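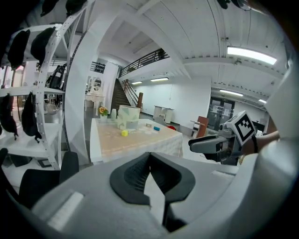 4. Setting the table

1. Spread the tablecloth and let it hang over the front edge. Smooth it by hand. Ironing is permitted, but we have never met anyone who did it.

2. Put the largest container down first, a little left of center. Everything else will have to negotiate with it.

3. Stand the Flollora vase toward the back and add flowers. Fill it no higher than the line, which is 2 inches below the rim and easy to miss.

4. Set the cup beside the container.

CAUTION: Do not drink from the vase. Omid Jalali asked us to put this in writing.

NOTE: Small blocks and other odds and ends may stay on the table if they have nowhere better to go. For hanging bags on the rack, see section 5.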